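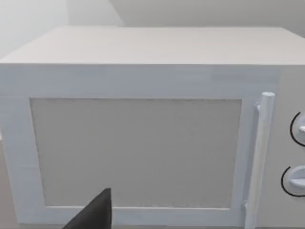
Aníbal Gouveia would have thrown out half the episodes before training on any of them. He put it that way at the first stop of the visit, with the list of recordings open on the wall display, and the argument ran on and off for the rest of the afternoon. His point was that a policy learns hesitation as readily as it learns the task, so an operator who stops to think is recording a demonstration of stopping.

The team at Sundaram disagreed, at least in part. They collect demonstrations for kitchen tasks in simulation, and the microwave door is one of the tasks they spend the most time on. Their view is that pauses can be trimmed later by a filter on joint velocity, while an episode thrown out at the desk is gone. Both sides had numbers. I wrote down the ones that were on the display.

The door set stood at 1729 episodes on 2026-02-03, the day of the visit. Of these, 104 had been flagged by the operators themselves, with a key they press at the end of a recording if something felt wrong. Flagged episodes are kept in a separate folder and are not used for training. There is no second reviewer for the remainder, a gap that came up more than once in the questions.

Collection runs in a room with 3 stations. Each operator drives a simulated arm with a hand controller and sees the wrist view on one monitor and a fixed view on the other. In the wrist view an appliance can fill most of the picture, with one finger of the gripper showing at the bottom and the handle off to one side. New operators tend to work from the fixed view and glance at the wrist view only for the last part of the reach. The team would prefer the opposite, as the wrist view is the input the policy depends on most near contact.

An episode is limited to 60 seconds. The scene resets with a new base position for the arm and a new kitchen layout, drawn from a scene generator called Nulel. Wall color, counter height and appliance model all change. The operator gets a line of text with the instruction, presses a pedal and begins. Success is checked by the simulator from the hinge angle, so a door that swings open after an accidental knock counts the same as one pulled by the handle. Gouveia asked how many of those were in the set. The answer was that the contact log is stored for every episode but has not been searched for this case.

I was allowed to try a station. The long vertical handle is a poor teacher of grasp height – almost any point along it will do – and my attempts ended up all over it. I was told that spread is wanted. Approach angle is the harder part. If the fingers come in too flat they meet the door before they close on the bar, and the simulated contact then pushes the arm sideways. I flagged my second recording for this reason.

Storage and playback are handled by a tool named Clemby, written in house. It shows the camera streams over a plot of gripper opening and joint positions, and a recording can be cut at either end but not in the middle. The cut points are saved as metadata, with the original left alone. Playback was smooth on the machine I used, although loading an episode took longer than I would accept for daily review.

The last stop was a short talk on Candari, the next task group, covering knobs and drawers. Knobs need wrist rotation past the comfortable range of the hand controller, so operators have to release and grip again. Whether to record that as one episode or split it was still open. Collection is planned for August.

On the way out Gouveia returned to the pauses and offered to run his own cut on a copy of the door set. The team agreed to send the joint data without the video.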